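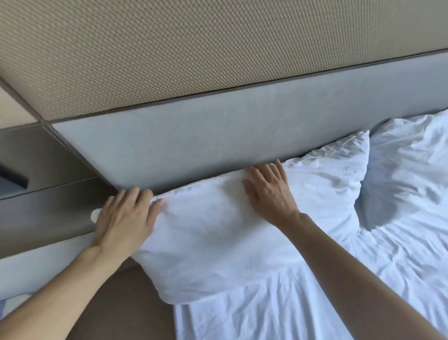

The Last Ten Minutes of the Bed
May 2020

Most people who make a bed stop when the sheet is flat. The housekeepers at the Stanwood, a small hotel on the river side of Drernent, would say the bed is half done at that point. What comes after is pillows and duvet, and it takes longer than the sheet did.

The Stanwood has 12 rooms and has been closed to guests since spring. The staff who stayed on have been using the quiet weeks to go through the linen closet and air the duvets. They also agreed to go over their method with us, step by step, for readers who are spending more time in their bedrooms than they planned to.

Pillows come first. The house rule is to shake each one by its short end, turn it, and shake it again so the filling moves back to the middle. Then it goes up against the headboard with both hands, one to hold the end in place and one to push the top edge back. A pillow that is only dropped there will slide down by noon. Corners should be pulled out to a point before the pillow is set down, because reaching in for them later undoes the rest.

If there are two pillows side by side, let them touch. A gap in the middle looks like a mistake, and it swallows phones and reading glasses.

A fabric headboard helps with all of this. Cotton grips it a little, where on varnished wood it slips. The trade-off is dust. The Stanwood vacuums its headboards every January with the brush attachment and spot cleans them the rest of the year with a barely damp cloth.

The duvet is the part people get wrong. They grab the two near corners, snap it like a tablecloth, and hope. On a light summer duvet that can work. On a thick quilted one the filling stays wherever it was bunched, and you end up with a cold strip across your knees.

The hotel's method is slower. Lay the duvet loosely over the bed, find the lumps with your palms, and work them outward one panel at a time. Press, spread the fingers, pull a little, move on.
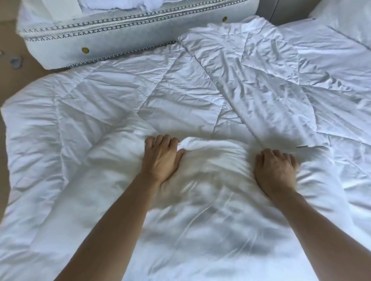 Working by hand across a quilted duvet. The stitched seams divide the filling into panels.

Quilting seams are a useful guide while you do this. When they run straight from one side to the other, the duvet is square to the bed. When they bend, something underneath is still folded.

The Fakhoury laundry, which washes for the Stanwood and for several guesthouses nearby, put 1,048 duvets through its machines last year. Its advice for home is short. Wash a duvet alone, dry it on low, and take it out to shake it every half hour. Most of the flat, lumpy ones it sees were folded away before they had dried through.

Kalier, the shop on the main street where the hotel buys its bedding, suggests a duvet one size up from the mattress if two people share it. The extra width hangs down each side and there is less pulling at night.

Pillows wear out sooner than duvets do. Fold one in half and let go — if it stays folded, replace it. The hotel runs that check every 6 months and keeps the rejects for packing lamps.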